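Section 4. Preparing the Bins and Sorting the Bars

This section explains how to prepare the two grey bins of the Ollotine set, how to put the bars inside, and how to keep the bins in good condition. Please read the whole section one time before you start. The table must already be in place (see Section 3).

4.1 What you need

- The table from Section 3, with the top clean
- Two grey bins
- The red bars and the green bars
- One soft brush
- One dry cotton cloth
- Wide tape, only if a wall of the bin needs repair

Note: Bars bought before August have the same length as the new bars. You can mix old and new bars in one bin.

4.2 Placing the bins

1. Clear the table top. Wipe it with the dry cloth, also in the corners where dust collects.

2. Put the first bin in the center of the table. Leave at least 100 mm between the bin and the nearest edge of the table.

3. Put the second bin directly behind the first one. The long sides of the two bins should be parallel.

4. Press on each corner of both bins with your hand. If a bin rocks, lift it and look under it. In most cases a small piece of dirt is the reason.

Caution: Do not put one bin on top of the other when there are bars inside. The walls are sloping and the upper bin will sink and become stuck. To separate stuck bins, two persons should pull evenly on the opposite sides. Do not use a screwdriver.

4.3 Filling the front bin

5. Check every bar before you put it in. Run your thumb along it. A bar with a sharp edge or a split goes to the box for rejected parts.

6. Hold the bars low, near the floor of the bin, and let them go. Do not throw them from above. A falling bar marks the floor and can jump over the wall.

7. Let the bars lie in different directions. You do not need to arrange them. It is normal that one bar lies along a wall and another one lies across the middle.

8. Mix the colors. When all the red bars are on one side, the person who sorts will learn the side and stop looking at the color.

9. For the first sorting, use only a few bars. Add more when the work goes well. The total load in one bin must not be more than 2 kg.

With a small load, red and dark green bars can lie spread over the floor of the bin, and a large part of the floor stays free. 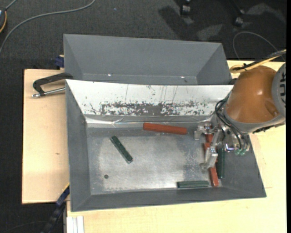
Can I still use a bin when the white surface on one wall is scratched and flaking?

A worn surface is acceptable as long as the wall is still firm and no loose flake can be lifted with a fingernail. Brush away the loose pieces first. If an edge stays open, cover it with one strip of wide tape and press it flat from the middle to the ends. Replace the bin when the wall bends under light pressure of the hand.

4.4 Sorting

10. Decide which color goes first. We recommend red, as it is easier to find against the grey walls.

11. Take one bar at a time and lay it in the rear bin. If two bars touch each other or cross, take the upper one first.

12. Bars that stand close against a sloping wall are more difficult to hold. Push them gently toward the center, then lift.

13. When the first color is finished, look one more time in the corners. Dark green bars are easy to miss there, especially in the evening with weak light.

Note: A strong lamp directly over the bin makes a bright reflection on the metallic floor. Move the lamp a little to the side until the reflection does not disturb you.

4.5 Cleaning and storage

14. Take all bars out of both bins.

15. Brush the floor of each bin toward one corner and take out the dust with the cloth. Do not use water. It stays under the tape and the tape comes off.

16. Wipe the bars. Marks on the surface of a bar do no harm and you do not have to remove them.

17. Store the bars flat in the Flekondale tray. One tray holds 70 bars. Close the lid only when no bar stands higher than the rim.

Caution: Keep the bars away from heaters and from the window in summer. A bar that has become bent cannot be made straight again.

After each 200 sortings, repeat the check in step 4 and look at all the walls from the inside. Write the result in the table on the last page of this guide.

Spare bins and bars can be ordered from Nemalthorpe. Please give the color of the bars in your order, or you will receive mixed ones.

Comments (3)

Evie Mottram
Step 8 was useful for us. We kept the colors apart for weeks and wondered why everyone was so fast. Is the tray sold without bars?

Jaiswal
Yes, we bought the tray alone. You have to write "empty" in the order or they fill it.

Monday_group
The stuck bins caution should be in big letters on page one. We needed two people and a lot of patience.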